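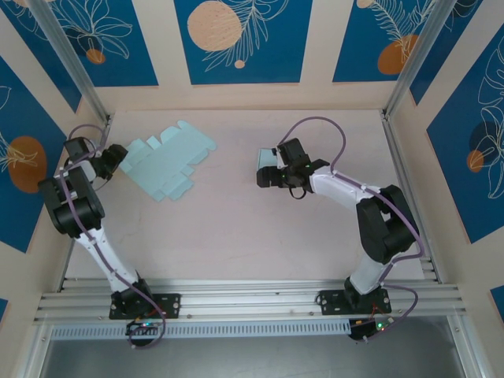

Greltik puts two-arm stations on its carton line and keeps its promises short

FOR IMMEDIATE RELEASE

CILLIER – Greltik, the contract packing company, has started using pairs of robot arms for part of the carton work at its Cillier plant. The stations handle small boxes that arrive flat and have to be opened up, folded and closed before anything can go in them. Until this spring every one of those boxes was made up by hand.

The company wants to be careful about what it says here. Greltik has bought automation before. In its last round it put out a release that talked about a new era for packing, and the equipment in that release now sits under a cover behind the loading bay. People at the plant remember it well. Several of them asked that this announcement stick to what the stations do on an ordinary shift, and management agreed.

What they do is narrow. The arms are bolted side by side along the front of an enclosed work surface and work on small die-cut cartons with rounded flaps and creased panels. Each station is being set up for one carton style at a time. The larger shipping cases, the gift sleeves and anything with a window in it stay at the hand benches, and there is no date for moving them.

The stations were put together by Moder, which also supplies the control software, and Kwok has the service contract. Greltik has 6 stations on order. The order will not be increased before the plant has lived with them through its busy season, which begins in October.

Speed is the first thing customers ask about, so it comes first here. An experienced folder at Cillier makes up 115 of the small cartons in an hour and can keep that pace until the break. In the plant's own trials the best station managed 30. Moder expects that number to rise. Greltik has heard suppliers expect things before and is planning its fall schedule on the lower figure.

The case for the stations rests on hands and wrists. Folding small cartons is the job at Cillier most often named in requests for a transfer, and the last hours of a long run are when the complaints come in. If the stations can take the overnight runs of a single style, day crews can start with a stock of finished boxes and spend less of the shift folding. That is the theory. Plant management believes it is a reasonable one and has no results yet that would prove it. 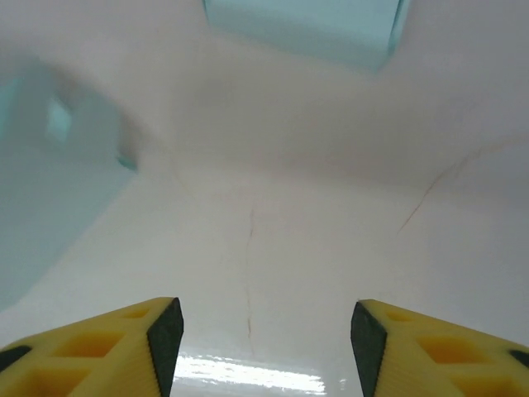
Most of the trouble in the trials came down to grip. Thin board that a person picks up without thinking gives a pair of mechanical fingers very little to hold, and a blank lying flat is harder than a box already standing. Press too hard and the panel bends where it has no crease. Press too lightly and the flap slips. The crew has tried several kinds of finger and several kinds of pad, and the argument over which is best is still going on. Scuffed cartons from the trials were recycled and none went to customers.

Changes for the people on the line are as follows.

The folding crew on the day shift stays at its present size through the end of the busy season. Greltik is making no promise beyond that point. It would rather say so now than have employees read a promise into this release that isn't there.

Two new station-tender jobs are being posted inside the plant first. A tender loads blanks, clears misfolds, checks finished cartons and calls Kwok when an arm stops for a reason that can't be cleared on the floor. The posts pay the same as a senior folder. Some employees have pointed out that looking after several machines at once is a harder job than folding and should pay more, and that question is open until the January pay review.

Training takes place on paid time. Nobody will be asked to tend a station alone until they have signed off on their own training sheet, and any tender can stop a station without asking a supervisor.

Piece-rate bonuses were a sore point in the early meetings. Folders worried that the easy runs would go to the arms and leave the awkward cartons, and the smaller bonus, to them. They were right to worry, as the first draft of the schedule did exactly that. Under the revised plan, hand-bench targets are lowered for any week in which a station takes a run the bench would otherwise have had.

For customers, very little changes. Prices for carton make-up stay where they are. Orders made up at a station go through the same check as hand-folded ones, and for the first months inspectors will look at 100 percent of station cartons before they leave the plant. A customer who prefers hand folding can ask for it on the order form at no extra charge.

Greltik will report on the stations again after the busy season, including hours lost to stoppages and the number of cartons thrown out. If the figures are poor, the company will publish them anyway and say what happens to the equipment. There is still some room behind the loading bay.

Greltik packs and assembles small consumer goods for other companies at its plant in Cillier. Press and customer questions can be sent to the plant office, which answers during day-shift hours.

– end –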